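Setting up the shared sorting table

Stela Ardeleanu

I wrote this for everyone who does parts sorting at the big table, mostly so you stop ringing me on my day off! It covers laying out the Kimwood tray, running your leads and booking in the cards. If you only want to check a card, skip down to Part 3.

Part 1: Table and leads

1. Pull the table out a bit so you can get a chair in on the far side with your knees under it (I like the laptop facing me there, and the wall behind).

2. Put your laptop to one side and open it up. The tray wants the middle, so don't spread out.

3. Plug in your charger and let the spare cable go down off the front. Loop up whatever is left over.

Caution: a looped lead on the floor is still a lead on the floor. I went over one in May and took a full tray with me – 100 bits all over the carpet, and I was finding them for days.

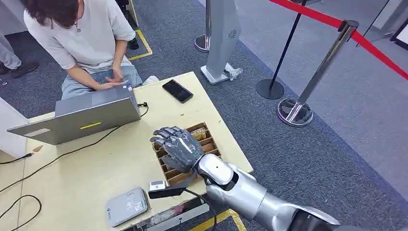

4. Open the Manole stock sheet and save a copy with your initials on the end. Please don't work in the master. I know it lets you, I've asked.

5. Lay your phone flat, well away from the tray. You'll want it for the login code and then you can forget it.

Note: the login code runs out quickly, so have the page open before you ask for one.
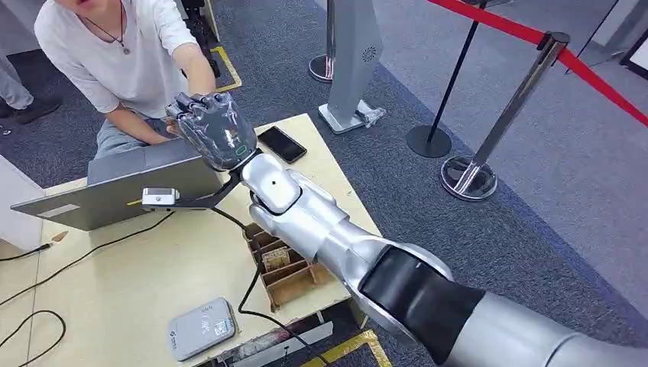

Part 2: The tray

6. The cardboard dividers just slot together, and they bend if you're rough. Hold the outside edges when you move the tray and you'll be fine.

7. One kind of part to a compartment. Leave a few free for anything you don't recognise, and ask me or the Flarberg lot later.

8. Zip ties live in the drawer. Pull them snug and stop there.
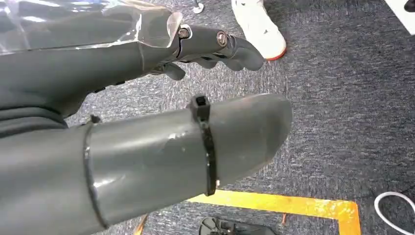

If one does go on too tight, snip it and use another – they're cheap, and picking at the little catch with a fingernail never ends well (mine, twice).

Part 3: Cards

9. Take one card at a time and type its name into the sheet as printed, capitals and all. Skeltetti gets misspelt in every way going, so do check it.

10. Cards go back in the box face up, long sides together.

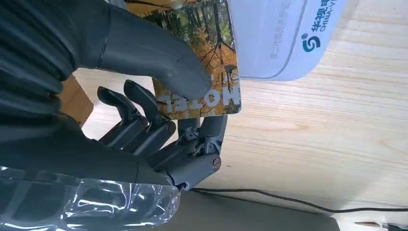
Page last changed: 02/09/2025

11. When you've finished, save, close the laptop and put the tray on the shelf with nothing on top of it. Tell me if we're short of dividers, I've got a flat pack of 51 at home and keep forgetting to bring it in.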